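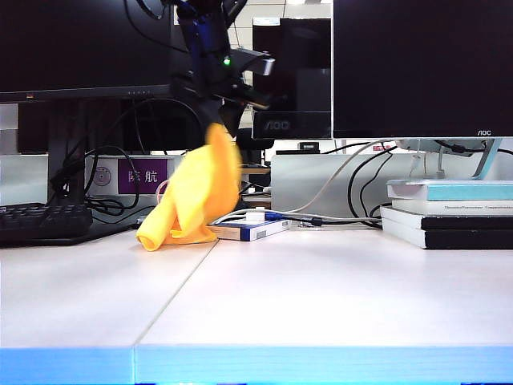
Section 2: Before You Buy

Hi, Ama Akpalu again. If you came straight here from the parts list, please close your wallet for a minute. I've set up the Vorkitz arm on my own desk and on a bunch of other people's desks, and most of the trouble I run into was already baked in when the order went through. Wrong clamp, short cable, no money left for the camera. All of it is fixable, but it's a lot cheaper to fix on paper!

This section is for people who want a single tabletop arm for handling cloth and other soft stuff. If you're moving boxes or screws, you can skip the fabric parts and keep the rest.

2.1 Measure the desk

1. Clear off the spot where you think the arm will go. Only that spot. You don't have to give up the whole desk, and I'd rather you planned around the monitor and the keyboard you really use than around some perfect empty table you'll have for one afternoon.

2. Measure from the center of the mounting spot out to the farthest place you'll want the gripper to touch. With the stock links the Vorkitz reaches 22 inches. Plan to work well inside that. At full stretch it gets slow and a bit droopy, and pulling up a piece of cloth takes more lift than you'd guess.

3. Now measure up. People forget this one all the time. The arm needs headroom to raise the cloth clear of the surface, and a big hand towel hangs down a long way. If you have a shelf over the desk, hold a towel under it by one corner and see how much room is left.

4. Look for seams. If your work surface is two panels pushed together, run your finger across the join. A flush seam is fine. A raised one will catch a gripper fingertip sooner or later, so either shift the work area or put a thin mat in the budget.

5. Write all of this down and tape it inside the front cover of this guide. Yes, with tape. I have lost so many sticky notes.

Note: Check the clamp against the thickness of your desk before you order. The clamp that ships with the arm fits most office desks, but a desk with a metal rail under the back edge needs the long clamp, and that's sold separately.

Caution: Don't plan to mount the arm on a desk with wheels, even locking ones. The base has to stay put or your calibration goes out the window.

2.2 Count your outlets and your ports

1. You need 2 wall outlets for a basic setup, one for the arm's power supply and one for the Kos control box. Don't hang either of them off a strip that's already feeding monitors and a space heater.

2. You also need a free USB port for the control box and another for each camera. Plug cameras straight into the computer if you can. I've had cheap hubs drop the video right in the middle of a grab, and then you spend your evening blaming the arm.

3. Trace the path every cable will take, with the arm at its far left and its far right. Leave slack at the base. Then add a bag of reusable ties to your order (they cost next to nothing and you'll use every one).

Caution: Keep loose cable out of the reach of the gripper. It will pick up a cable as happily as it picks up a sock, and a yanked connector can take the port with it.

2.3 Decide how much arm you need

Vorkitz sells the arm in a basic version and a plus version. The plus has stronger motors in the shoulder and elbow. For washcloths, socks and small towels I've never needed it. If you're thinking about jeans or bath towels, get the plus from the start. Swapping motors later costs more than the difference in price, and it's a fiddly job that eats a weekend.

The gripper is where I'd spend. The stock fingers are hard and smooth and they let fabric slide right out. I use the Skirnine soft fingers, which have a rubbery pad with a little give. They do wear down, so put a spare pair on the first order and save yourself the second shipping charge.

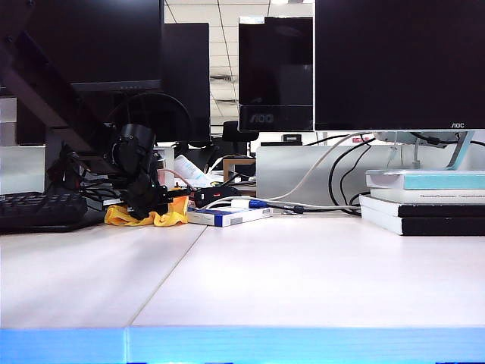
Can I start with one arm and add a second one later?

Sure, that's how I'd do it. The Kos control box has a connector for a second arm already, so all you'd be buying is the arm, its power supply and another clamp. Just leave the desk space for it now, and get the control box with both outputs, as the single-output one can't be upgraded.

2.4 Budget for the extras

Okay, money. I won't print the price of the arm itself, as it moves around too much for a guide like this to keep up with. What doesn't move much is the pile of small things, and that's where budgets go wrong. My last pile of extras came to $291 before tax, and it covered:

- one wrist camera with its bracket
- one pair of Skirnine soft fingers, plus the spare pair
- the long clamp
- a longer USB cable
- a plain, light-colored mat
- cable ties

Your total will be different. Get your own quote, then write it next to mine so you can see if something is way off or missing.

1. Ask your dealer for the arm and the extras as two separate quotes. I order through Olunus and they'll do this if you ask. It makes it much easier to see what you could put off for a while.

2. Ask what the warranty covers and get the answer in writing. Mine runs 18 months on the motors, but the fingers and cables aren't in it at all.

3. Ask about lead times. I once ordered in February and the arm got here long before the bracket did, so I had a very nice arm and no way to hang a camera on it.

4. Set aside something for practice cloth. Really! You'll want several pieces in different weights and weaves, in a color that stands out from your desk. Old ones from the closet work great if they're clean and don't have dangling threads.

Note: If the money has to come in two rounds, buy the arm, the control box and the soft fingers first. The mat can wait, and so can the second set of practice cloth. I wouldn't put off the wrist camera for long, for the reasons coming up next.

2.5 Plan your camera views

You can get by with a single fixed camera looking at the desk from the side or from above. It'll show you where the arm is and where the cloth is, and for picking up something flat that may be all you need. Bunched-up fabric is another story. From across the desk a crumpled cloth is a lump, and you can't tell a fold from an opening or one layer from the next. A camera at the wrist gets in close enough to pick those out.

1. Choose a fixed spot for the desk camera and check that the arm won't block its view for most of a grab. A spot a little off to one side usually beats dead center.

2. Check the wrist camera's closest focus distance before you pay for it. Plenty of small cameras are only sharp from an arm's length out, and that's no good when the fabric is practically touching the lens.

3. Look at your lighting at the time of day you'll be working. My desk is lovely at 10 in the morning and full of glare by 3 in the afternoon. A small lamp with a diffuser is cheaper than a better camera.

4. Save a couple of test shots of your own cloth from each camera before the return window closes. If you can make out the weave and the edges of the layers by eye, you have something to work with. If it's all one blur, send the camera back.
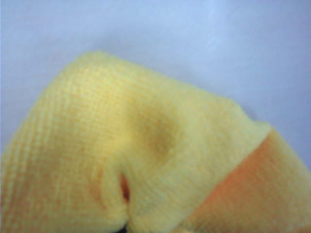 Wrist camera close-up: knit fabric bunched into a mound, with a narrow slit low down and an orange layer at lower right.

2.6 Last check before you order

Go through these with your desk in front of you, not from memory:

1. Reach and headroom measured and written down.

2. Clamp matched to the desk.

3. Outlets and USB ports free, with cable lengths noted (round up, please).

4. Basic or plus picked, going by the heaviest cloth you plan to lift.

5. Both quotes in hand, warranty terms attached.

6. Bracket and camera on the same order as each other.

When the boxes show up, hang on to the packaging until you've run the power-on test in Section 3. The foam around the Vorkitz base is cut to fit, and the return desk won't take the arm without it.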